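Two nights in Sotden with only a carry-on, where do I do laundry?
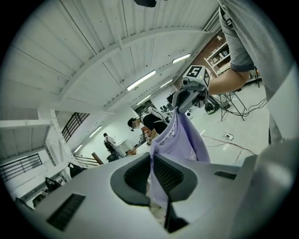
Lavender fabric, twisted up in a band

Hi all! We're doing a slow loop by train in November and the only place we have more than one night is Sotden (two nights, then on to Mersha and the coast). I'm trying very hard to pack just one small bag this time, so I need to wash clothes somewhere in the middle. Our guesthouse is up in the old part of town, near the top of the steps, and has no machine. Is there a laundromat that's easy to walk to? Or should I wait for Mersha? My guidebook is from 2008 so I don't trust it much. Also, are the steps as bad as they look on the map?

slowtrain_mo

We stayed up there last spring and loved it! There's a self-service place on the street behind the station called Pimon, and it was open until 9 pm when we went. It takes coins only, and the change machine was out of order, so get your coins at the bakery first (buy the walnut thing, you won't be sorry). One wash and one dry took us roughly 81 minutes, long enough for a walk down to the river and back. And yes, the steps are steep. I stopped 3 times on the way up with our clean clothes on my back, and I walk a lot at home. The number 2 bus goes around the long way and drops you by the church at the top. I'd do laundry the first evening, so anything still damp has a whole day to hang before you pack up again.

pebblesandmaps

Just wash stuff in the sink, it's what I always do. Bring a travel line.

gullwing_tess

Sink washing is fine in summer but I wouldn't count on it in November, my room up there was chilly and my socks took forever. If you miss Pimon, ask at the Hotel Dorkik on the square. They did a bag for me even though I wasn't a guest, back the next afternoon and folded. It cost more than the coin place, but my knees were happy to pay it. I never found anything in Mersha, though I only had a few hours between trains and spent most of them eating.

oldhatnewshoes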